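Renting flowers that never need water

20 November 2018

The unit is at the far end of a trading estate in Plokcombe, between a tyre fitter and a place that repairs commercial fridges. There is no sign on the door. The woman who runs the business from it hires out artificial flowers to offices, waiting rooms and a couple of hotels, and swaps them over four times a year. She has been doing it for eleven years and asked that her name be left out, as she always does. "People think of the flowers as theirs," she says. "The receptionist gets the compliments and that's fine by me."

She started as an ordinary florist, with a shop on the high street. Fresh flowers were most of the trade and the artificial ones sat on a shelf at the back.

"I was a snob about them. I'd trained for two years and I thought they were for people who couldn't be bothered. Then a dentist came in and said he couldn't have fresh in the waiting room any more, one of his patients had bad asthma, and did I do anything else. I made him up three bowls and felt a bit ashamed of it. He rang in February and asked when the spring ones were coming. I hadn't said anything about spring ones."

That practice later became part of Clarodent, a small group with surgeries in Plokcombe and Skikton, and the group is still her biggest customer. She gave up the shop lease four years after the first order.

What people get wrong

Most bad artificial arrangements, she says, are bad because nobody has touched them since they came out of the packaging. Stems arrive flat. Petals are pressed together and the leaves all point the same way.

"You have to open them up. Every stem, by hand. Bend the wire, turn a few leaves over, push one petal back. A real flower has had weather on it. If they're all perfect it looks like a cake decoration."

She uses fewer flowers than customers expect and more greenery. When she takes over from another supplier, the first thing she does is pull a third of the blooms out. Colour is the other problem. Whites are often too white and reds too even. She will leave a new batch on a windowsill for a few weeks to let the sun take the edge off.

Hydrangeas are what she gets asked for most. One head fills the space of five or six smaller flowers, so a bowl costs less to make than it looks, and the muddle of petals is forgiving. Blue is popular with surgeries and pink with hotels. She doesn't know why.

"The leaves are the weak point. On the cheap ones they just slide on over the stem and they slide off again. I keep every one of them. You'll always find a home for a hydrangea leaf."
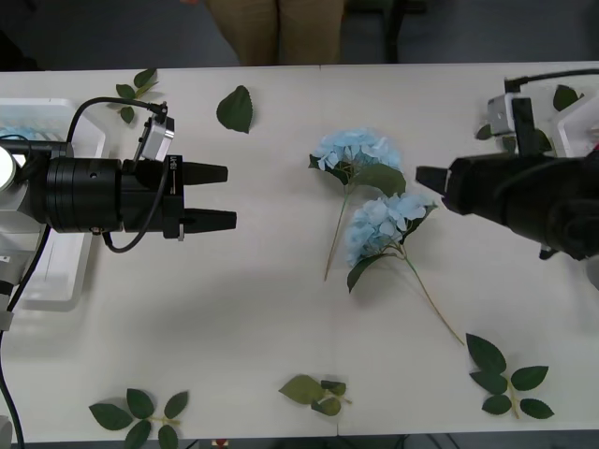 Buying and storing

She buys most of her stems from a wholesaler called Tierney, in boxes of 200, and goes to the warehouse in person before she orders anything new. Catalogue photographs are no use to her. She wants to feel the fabric and see what the back of the flower looks like, as half her bowls stand on counters where people walk round them.

Last year she spent £2,148 on new stock and threw away very little. Petals go in one tub, leaves in another, bare stems in a bucket by the door. A rose that has faded badly can be taken apart and used for its calyx and wire. The one thing she can't rescue is anything that has stood near a kitchen. Grease gets into the fabric and the dust sticks to it.

Storage is by season and then by customer. She tried sorting by flower when she first moved in and gave it up after a month. "I was walking miles. Now if it's the Skikton surgery in autumn, that's one crate, it's got their bowls in it and a list."

Cleaning is done in the quiet weeks after each changeover. She uses a soft paintbrush and a hairdryer on cold. Some of the plastic foliage can go in a sink with washing-up liquid, but fabric petals can't, and she has learned not to trust the label on this. She tests one petal first.

The money

The business makes a living for one person, with help from her sister at changeover. In a normal quarter the hire fees come to a bit more than the rent, van and stock put together, and the wedding work on top is what pays for holidays. Her best single job was a hotel ballroom at £1,517, and she didn't enjoy it. "Too big, too fast, and they wanted it all taken down at midnight."

She has had to get used to being undercut. Several customers have left to buy their own from a garden centre. Most of those come back within the year, usually after the first lot has gone grey on the shelf and been left there. She doesn't charge them anything extra for returning, though her sister thinks she should.

Would she go back to fresh flowers? She thinks about it for a while. She misses the smell, and she misses customers coming in for one bunch and telling her who it was for. She doesn't miss getting up at four for the market, or throwing out buckets of stock on a Saturday night.

At home she has a vase of real tulips when they're in season and nothing the rest of the year. "I don't want to look at any more hydrangeas when I get in," she says.

The winter bowls go out next week, starting with Skikton.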